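Gripper notebook, August, 14:30

Left finger pad on the Hukance unit had crept out of line with the right one. Took both pads off, wiped the seats, refitted. Opening set back to 195, same as in the Gronow sheet. Ran 500 open/close cycles on the bench with nothing in the pads, stopped 2 times to check the screws. Neither had moved. Cup grips next, one unit each.
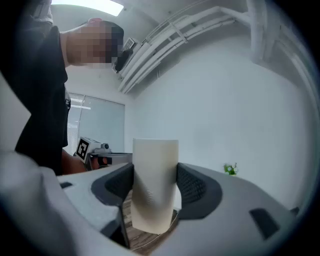
Counter reads 511 with the setup strokes. Spare pads are in the Vidier drawer.

Niteck workshop notes | Back to top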